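ok so it's budget season in our little shop and I've been put in charge of the equipment list for next year. I have opinions. A thread, because typing this out is cheaper than buying things.

First mistake, and I own it fully: last year I budgeted for the arm. Just the arm! I had a quote from Vitent, I had a nice round number, I put it in the spreadsheet and felt like a grown-up.

You know what an arm needs? A mount. Cables. Longer cables, when the first ones don't reach. A place to put the controller. Something to bolt the mount to. I think we placed 38 separate small orders after the "one purchase" and every one of them had its own shipping charge.

So this year the small stuff gets its own line and it goes at the TOP of the sheet. If it's at the bottom it gets trimmed, and then I'm back to begging for $300 in the middle of October for connectors.

Second thing — hands. I can't tell you how much time I've spent comparing hands. Two fingers or five, soft pads or hard ones, who sells spare fingertips and who makes you send the entire hand back. Billura will sell you single parts. Bugti wants the whole unit in a box. Guess which one I'm leaning toward.

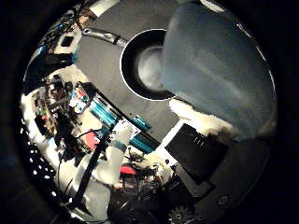

Also please, please ask about lead times before you fall in love with anything. I had a whole plan built on a wrist camera that had a 7 week wait. Seven! The page said "in stock" and I believed it like a sweet summer child.

Third thing is bench space, and I know it sounds boring. Every new piece of gear wants a shelf, and our shelves already have stuff stacked on stuff. I asked for more rail and more shelving before I asked for a single new motor, and my boss looked at me like I'd ordered soup at a steakhouse.

But think about it! If a new arm sits in its crate until spring while we find a spot for it, we've paid for a very expensive crate.

Somebody asked me about leasing. We got a lease quote from Emside and it wasn't bad at all for the first year. Then I read what happens in year 2 and closed the laptop and went for a walk. Maybe it works if you know for sure you're giving the thing back. We never give anything back, we get attached.

Used gear: yes, sometimes. I'd buy a used arm if I could watch it run first and the seller throws in the controller. I wouldn't buy a used hand. Too many tiny moving parts and you have no idea how many times it's been slammed into a table (ours gets slammed into a table a lot).

Oh and training time! Put hours in the budget for people to learn the new thing. I forgot it completely last year and then wondered why we were so far behind by lunch on day one.

Current state of the sheet: small stuff, spare fingertips, shelving and rail, training hours, THEN the second arm. I moved the second arm down three times and then moved it back up once when I was feeling brave.

If you've bought hands from Billura, tell me how the wrist connector holds up. I have to turn this in before 5 and I still have an empty cell next to "misc."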